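Moved out of the Girard Street apartment after nine years. Some notes on getting rid of clothes, for anyone about to do the same. 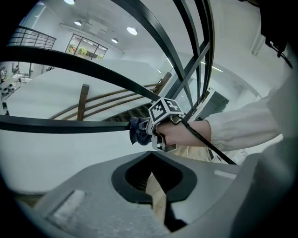
CLOSETS & LAUNDRY

1/ I started with the dresser and left the closet for last. That was a mistake. The dresser was mostly socks and T-shirts and took an evening. The closet took the rest of the week.

2/ Anything dark and cotton went in one pile, whatever shape it was in. Faded navy is still fine for painting or yard work. I kept two old shirts for that and let the rest go.

3/ The thrift store in Niswood takes clothes only on weekday mornings now. They changed it in December and the sign on the door is easy to miss. Call first.

4/ They do not take pillows, bathing suits or anything with a company logo. They do take belts and hats, even worn ones.

5/ For stained or torn stuff there is a textile bin behind the Stosley library. Bag it and tie the bag. Loose clothes get rained on and then the whole bin goes to the dump -- Ildikó Oláh at the front desk told me this happens most months.

6/ She also said the bin took in 4,000 pounds last year, up from 2,000 the year before. More than I would have guessed for a town this size.

7/ Selling was mostly not worth it. I listed a wool coat for $20 and got a string of messages asking if I would take less. Sold it in the end to Asmaa Ouazzani from my old building, who paid full price and picked it up the same night.

8/ Wash everything before you donate it. Cold water, no softener. Empty the pockets too. I found a house key and a bus pass, and the key was to an apartment I left before this one.

9/ If you are not sure about something, put it in a box and write the date on the lid. Mine says Wed 26 April. Whatever is still in there by December goes to Niswood.

10/ Hangers: dry cleaners will usually take the wire ones back. The one on Trerska Avenue does. Plastic ones I left in the hallway with a note and they were gone by morning.

11/ Next is the kitchen. I have more lids than pots -- will post when that part is done.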